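Chapter 6
Buying the Boring Jobs: Laundry Kits and What Comes in the Crate

By now you've read five chapters of me going on about joints, sensors and control loops, and you may be wondering when somebody finally spends some money. Well, now! This chapter is about robots as things people buy, and I want to start with laundry, partly because I love it as a problem and partly because I lost most of a March to it.

The product we'll follow is the Stusach kit. It's a two-arm package sold to small shared laundries, the kind with a row of front loaders and a folding table nobody wipes. You get the arms, a gripper for each, a head camera, the software, and 14 ready-made "tasks" (open a door, move a basket, pull a load, and so on). Grandier sells a close rival, with one arm on a rail and a much thicker manual. We'll put the two side by side in Section 6.3, and I'll try to be fair, though I should admit up front that I like two arms.

So why would a door be the first item on the list? Think about how you open a dryer yourself. You hook a couple of fingers behind the rim, you tug, and your body steps out of the way without asking you. A robot gets none of that for free. The door is heavy, it's round, it's often shiny (depth cameras hate shiny), and it swings right into the space where you wanted to put your basket.

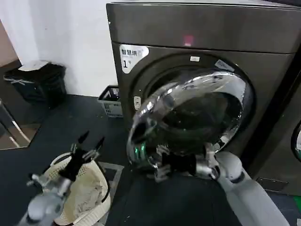
Oyelaran, who ran a laundry room with the kit for a full season, told me that the door was never what bothered customers, it was the waiting. People will forgive a slow machine at midnight, Oyelaran said, but at six in the evening they want their socks, and a sales sheet ought to say how long one load takes from door to basket.

I think that's a great point, and it's one we'll use as a yardstick all through the chapter. When you read a brochure, look for the time per load first and the number of tasks second. A kit that does 2 things quickly may suit a busy room far better than one that does 14 at a crawl.

Chrome rims deserve their own warning. A polished door throws back whatever lights you have in the room, and the highlights slide around as the door moves. If you're pricing a kit, ask the seller whether setup includes a lighting visit. Stusach includes one. Grandier charges extra, or did when I last checked the price list on 13 Nov 2021.

Before you go on, try this. Stand in front of any front-loading dryer and open it using one hand while the other hovers over a basket. Write down every spot where your two arms would have bumped into each other or into the door. Keep the list handy, because we'll turn it into a purchase checklist in Section 6.2, and then hold it up against the Ornutlow trial, where 125 loads went through one room in 48 hours.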